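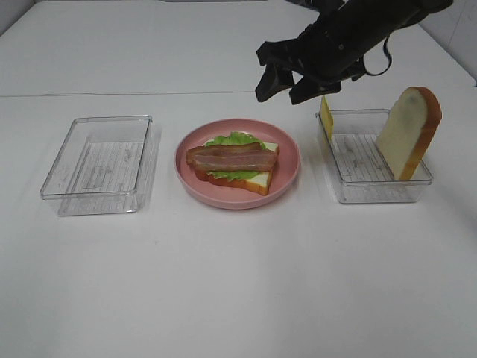 Nerea Valcárcel wanted the cheese next. She had the order taped to the shop wall: bread, lettuce, bacon, cheese, bread.

"It'll fold the slice," Demetrio said.

"It folded it in March. I changed the grip."

He pulled up a stool. They had spent 13 evenings on the arm, and 2 of those on a cable that kept snagging. His sister Carmela had asked twice when it would make her lunch. Nerea had told her to bring her own.

"What speed?" he asked.

"Forty percent."

"Try less."

She typed in a lower number and kept her finger over the key. Out in the yard someone was dragging the gate shut. Demetrio looked at the pink plate, then at her.

"Well, go on," he said.

She pressed it.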